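Kitchen science has a short shelf life in most homes. A kid makes one volcano, the baking soda goes back in the cupboard, and that is the end of it. Families who keep going tend to do so with things they already own, and they don't tidy up too soon.
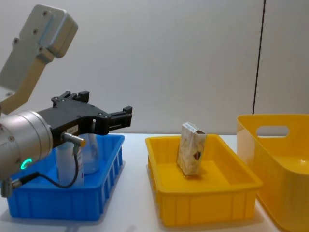
Start with crystals. Stir sugar into hot water until no more will dissolve, pour it into a jar, and hang a string from a pencil laid across the top. An adult should handle the hot part. Set the jar where it won't be bumped, preferably inside a plastic bin like the blue one on the white tabletop, so a spill stays in one place. After that, leave it alone. The first crystals can take days, and lifting the string to check knocks them off.

At Astero, an after-school club in Grundasari, the children use 300 grams of sugar to a small cup of water and keep a notebook beside each jar. Drawings are fine. One seven-year-old filled 2 pages with the word "nothing" before her string changed.

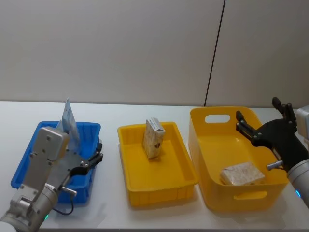 **Hsin-yi Liu**
*Contributing writer, family and home*

Yeast is faster. Put a packet of dry yeast and a spoonful of sugar in an empty soda bottle, add warm water, and stretch a balloon over the neck. It should begin to lift in about 20 minutes. Try a second bottle with cold water and let the children guess which balloon will win before either one moves.

Red cabbage is the one to save for a free afternoon. Boil a few leaves, strain off the purple water, and add drops of vinegar or dissolved baking soda to see it turn pink or blue-green. It stains shirts and grout.

The Ristus library lends a box with droppers, funnels and a kitchen scale, and it went out more often in May than in any month before. You can do without it. A teaspoon and a clean jam jar will cover everything on this page.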